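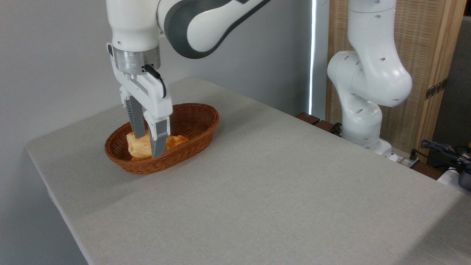 Projektbericht: Der Wochenmarkt in Ondport und wer da eigentlich hingeht

Für das Projektseminar Regionaler Tourismus wollte ich ursprünglich etwas über Hotels machen, aber dann war ich im Juni zum ersten Mal auf dem Hafenmarkt in Ondport und das Thema stand fest (auch wegen der Fischbrötchen, das gebe ich gern zu). Der Markt läuft jeden Dienstag ab dem frühen Morgen am alten Kai, und mich hat interessiert, ob er vor allem Leute aus dem Ort anzieht oder Tagesgäste aus Lurkine und den Dörfern an der Patik.

Mein Plan war ein Fragebogen mit zwölf Fragen. Den habe ich nach der ersten Stunde weggeworfen! Wer eine Tüte Kirschen in der einen und ein Kind an der anderen Hand hat, beantwortet keine zwölf Fragen. Übrig blieben vier: Woher kommen Sie, wie sind Sie angereist, was kaufen Sie, und gehen Sie danach noch woanders hin? Damit ging es viel besser, und am Ende hatte ich 96 ausgefüllte Bögen. Bei den Ständen habe ich auch gefragt, da waren die Antworten je nach Andrang mal ausführlich und mal ein Kopfschütteln.

Ondport hat 3000 Einwohner, und ich hätte gewettet, dass die meisten Befragten aus dem Ort sind. Stimmt nicht, 30 von den 96 wohnen dort, alle anderen kommen von außerhalb. Viele nehmen die kleine Fähre über die Patik, und die legt vormittags nur zweimal an. Das merkt man am Markt richtig: Kurz nach der Ankunft ist es brechend voll, dann wird es wieder ruhig und die Händler kommen endlich zu ihrem Kaffee.

Gekauft wird vor allem, was man gleich essen oder gut heimtragen kann, also Brot, Käse, Gebäck, Obst. Gemüse holen eher die Einheimischen, und zwar früh. 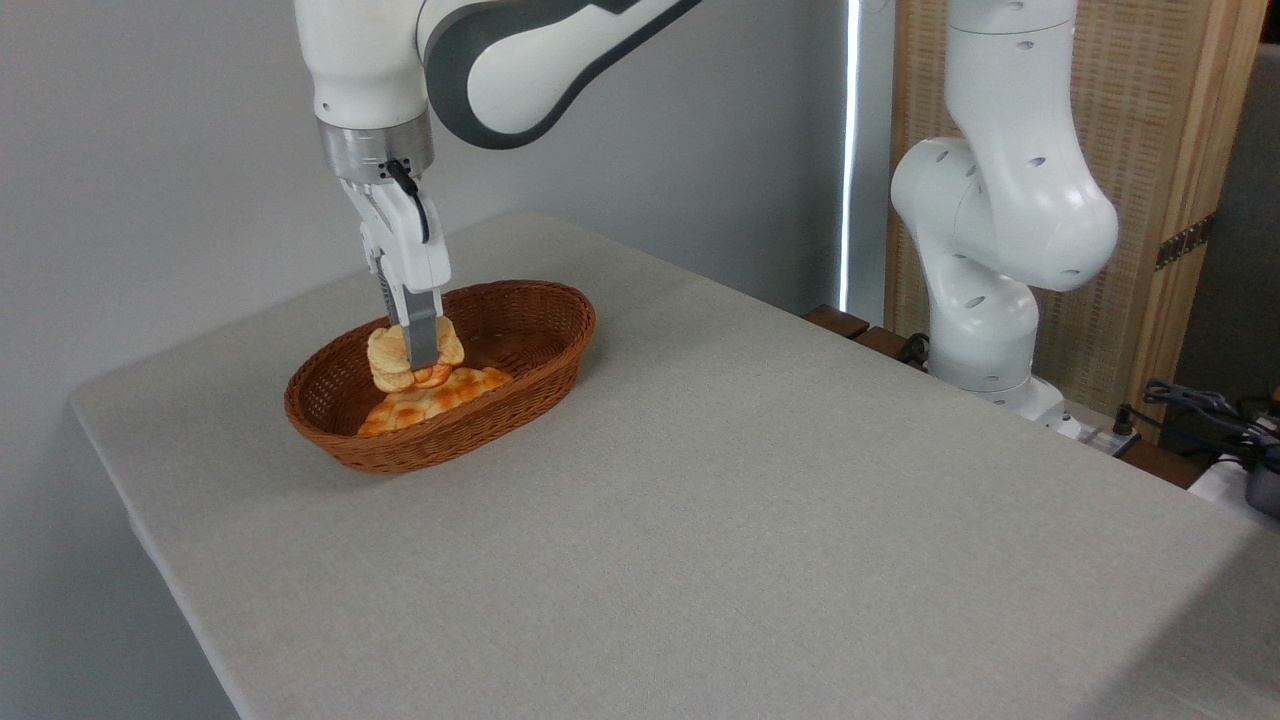
Knuspriges und Gebackenes im Flechtkorb

Spannend fand ich die letzte Frage. Ich dachte, nach dem Markt gehen alle noch ins Heimatmuseum oder wenigstens auf den Leuchtturmweg, aber die meisten fahren mit der nächsten Fähre zurück. Mehrere wussten gar nicht, dass es den Weg gibt! Am Kai steht auch kein Schild, ich habe extra gesucht. Eine Tafel am Anleger und ein gemeinsames Ticket für Fähre und Museum wären mein Vorschlag an die Gemeinde.

Zum Vergleich war ich noch 2 Mal auf dem Abendmarkt in Temba, der ist kleiner, hat aber Livemusik und Bänke, und dort bleiben die Leute deutlich länger sitzen. Befragt habe ich da niemanden, das sind nur meine Notizen. Die Auswertungstabellen und beide Fassungen des Fragebogens liegen im Anhang.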